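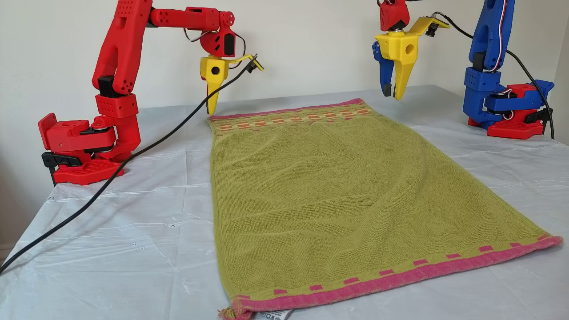
Towels: folding, storing and care
Frequently asked questions

Which towels does this page cover?
Terry-cloth (looped pile) hand and bath towels in the Garon and Makokha ranges. Waffle weave, microfibre and linen towels have their own page. The folding sections apply to any rectangular terry towel, whoever made it.

What surface should I fold on?
A flat table at about hip height. The surface should be clean, dry and free of splinters, as loops catch on rough edges. A plastic sheet is acceptable and wipes down easily, but it lets the towel slide. If the towel moves when you pull a corner, hold the opposite edge down with your free hand. Wrinkles in the sheet do not affect the fold.

How do I fold a towel in half lengthways?
1. Lay the towel flat with the care label at the near left corner.
2. Smooth from the centre outwards with the flat of the hand.
3. Take the two far corners and bring them to the near corners.
4. Line up the hems first, then the sides.
5. Press along the fold once. Do not iron it.
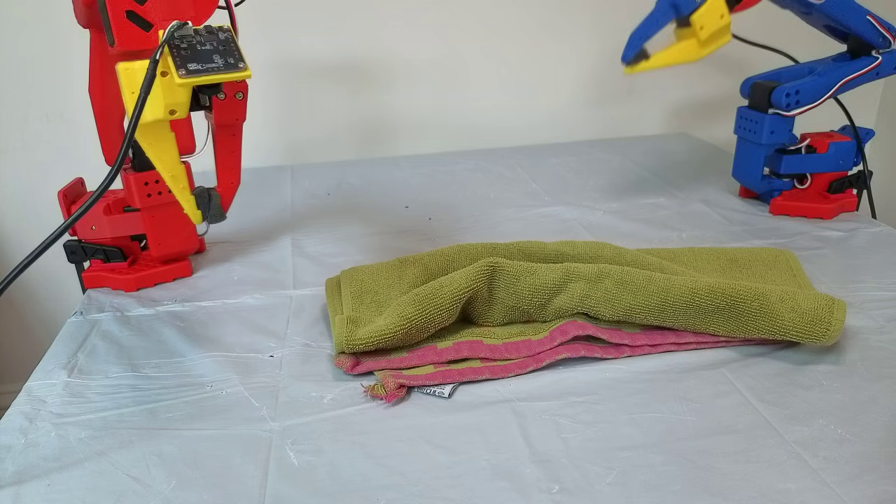 If the top layer comes out uneven, the usual cause is a twist left in the towel from the dryer. Open it again and pull gently across both diagonals. Forcing the edges to meet over a twist leaves a ridge that shows once the towel is stacked.

Why do my two halves never match exactly?
Terry cloth shrinks more along its length than across it, and the hems shrink less than the pile. After several washes a towel is no longer a true rectangle. Match the fold on the hem and let any excess fall on the inside. A difference the width of a finger is normal.

Should I fold or roll?
Fold for shelves, roll for baskets and narrow cupboards. A rolled towel takes up more depth but can be removed without disturbing the others. Roll from a folded edge towards the open edge and keep the tension even. A loose roll will open again on the shelf.

What does the towel weight mean?
The figure is grams per square metre. Garon hand towels are 300 and Makokha towels are heavier. Lighter towels dry faster and hold a sharper fold. Heavier ones form a rounded edge whatever you do, so leave extra height between shelves.

Can I fold two towels together as a set?
Yes. Lay the larger towel down first, place the smaller one on top and fold them as one. Keep the pile of both running the same way. Where the colours differ, decide which one is to show and place that one underneath at the start, so that it ends up on the outside.
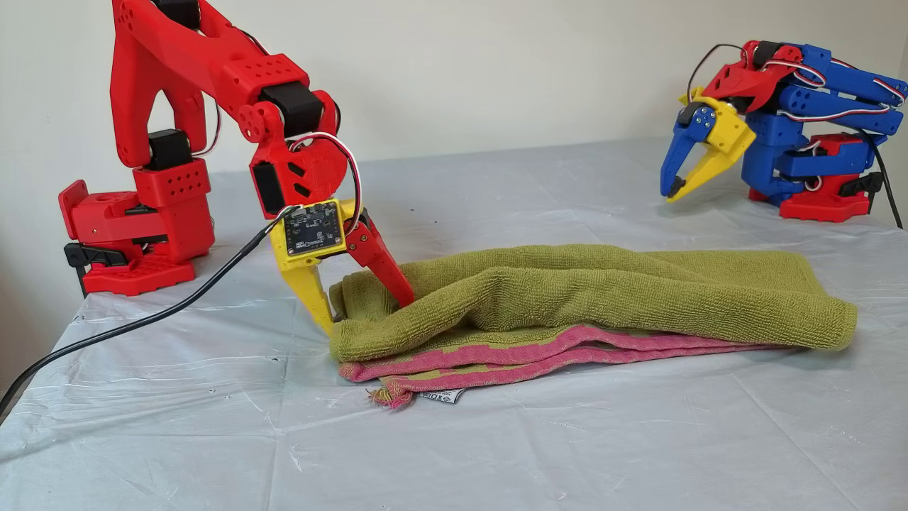
Sets folded this way should be completely dry. The inner towel gets very little air, and any damp left in it will produce a musty smell within a few days. If in doubt, store the two separately.

There are loose threads at the corner of my towel. Is it faulty?
Not usually. Corners take the most wear in the drum and the stitching there gives way first. Trim loose threads with scissors and never pull them. If the hem itself has opened, sew it with polyester thread before the next wash.

Can I cut off the care label?
You can, but keep a note of the wash symbols. Cut close to the seam without nicking the stitches.

How should I wash new towels?
Wash once before first use, on their own, without fabric softener. Dark greens and pinks may release some dye during the first 2 washes. Softener coats the loops and reduces absorbency in all terry cloth.

Are the towels pure cotton?
The Garon range is 100 per cent cotton, pile and ground. The Makokha range has a cotton pile on a blended ground, as stated on the label.

How many towels can go in one stack?
Limit the stack by height, with a hand's width clear below the shelf above. Place all folded edges facing outwards and put clean towels at the bottom so that the whole stack is used in turn.
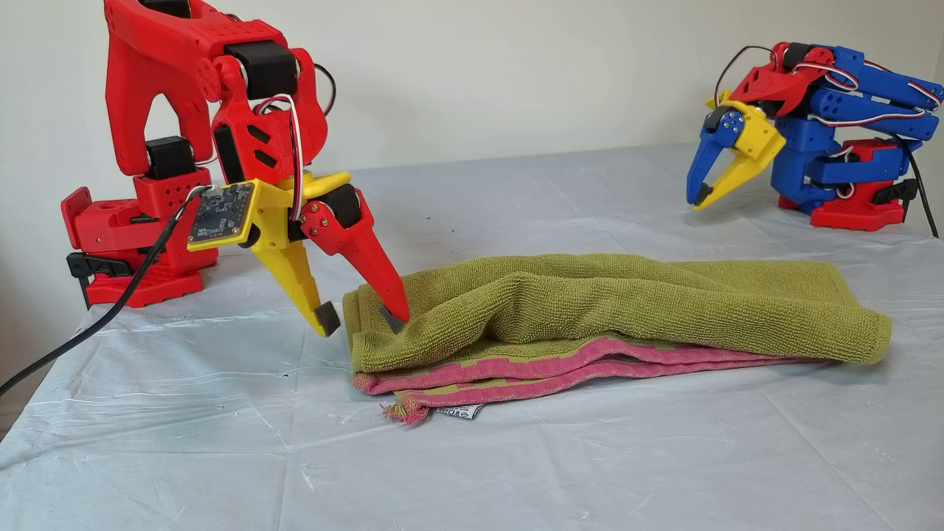

Olive-green towel, folded into a long rectangle.

Will a long fold fit a standard shelf?
It depends on the depth of the shelf. Measure front to back before choosing a fold. If the long rectangle overhangs, fold it once more across the middle.

Where can I get further help?
Contact the Dimow household textiles desk and quote leaflet 172. Orders and returns for both ranges are handled by Nonoteck. Please have the product code from the packaging to hand.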